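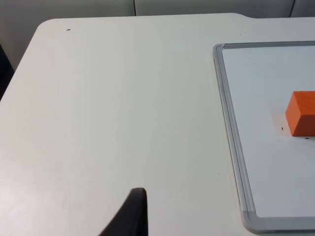

Purkileo Community Hall, Numurthorpe
Rooms and furniture check, October 3, 2026
Checked by: Naa Annan
Copy to: Eilidh Nisbet

Entrance and hallway
Front door closes and latches: OK
Door mat lies flat: No. Back corner curls up. Tape it down for now, replace before November.
Exit sign lit: OK
Fire extinguisher, tag current: OK. Pin and seal in place.

Main room
Folding chairs: Two have loose back rivets. Tagged and moved to the storage closet. Do not put them back out.
Stacking height: Stacks by the stage were too high. Keep to 8 chairs.
Floor: Finish is worn near the kitchen door. Not slippery when I walked it in socks and in shoes.
Window locks: One sticks. Needs oil.
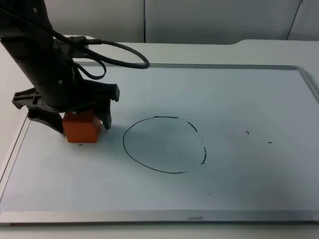
Extension cords: One has a cracked plug. Thrown out.
Outlet covers: OK
Ceiling lights: One tube flickers over the stage. Wanyama Electric has been called, no date yet.

Kitchen
Hot water: Slow to arrive, roughly 2 minutes at the far sink.
Fridge door seal: Torn at the bottom. Feris quoted for a new one, waiting on Eilidh to approve.
First aid kit: Short on large bandages and burn gel.
Gas shutoff label: Faded. Reprint in bigger type.

Outside
Ramp handrail: Firm at the top, some play at the bottom post. Recheck after the bolts are tightened.
Trash area gate: OK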